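Grurnside Shared Workshop
Arm Build Group, minutes
September, Saturday session. Minutes by Lise Kennedy

Started at 10:15, once the door code had been sorted out. Last session's minutes were accepted with one correction: the Draltau mount was "discussed," and I did not agree to it.

1. Block-on-scale task
The aim for this month is still to have the arm put a wooden cube on the scale, let go, log the reading, and take it off again. The claim brought to the meeting was that this is nearly done. I asked what nearly done means. The answer was 70 good cycles in a row, all with the cube started from the same spot. I asked for a run with the start position changed each time and was told that would be "a different test." Agreed that it is the test we want. Target set at 400 cycles, start position varied, every miss written down, including the ones where somebody nudges the cube back.

2. Scale readings
Readings drift if the fingers are still touching the cube when the log fires. Proposal to fix this in software with a longer wait. I would like to see the fingers open wider first. Both to be tried, one at a time.

3. Filura planner
Long talk on whether to move to the Filura planner. It is said to handle cluttered tables. So is everything. No switch until the current setup has a baseline to compare against.

4. Money
Request for 2,000 for a Draltau force sensor. Not approved. Comes back when item 1 has numbers behind it.

5. Cables
Jireš harness kit has been on the shelf for 6 weeks. Either fit it or return it. Cable slack on the arm to be checked through the full range of motion before the long run starts.

6. Table cloth
Question raised whether the galaxy print throws off the vision. Opinions were strong and data was absent. Run a short batch with the cloth and a short batch on plain gray.

7. Any other business
Snacks stay off the arm table. Noted again.

Closed 12:40. Next session: results from item 1, or an explanation.
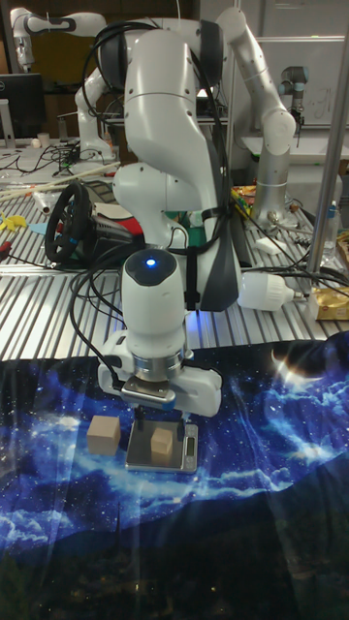 Item 1: gripper over the scale with one cube on it, second cube on the cloth to the left.

Contact: Lise Kennedy, Arm Build Group | © Grurnside Shared Workshop | Back to top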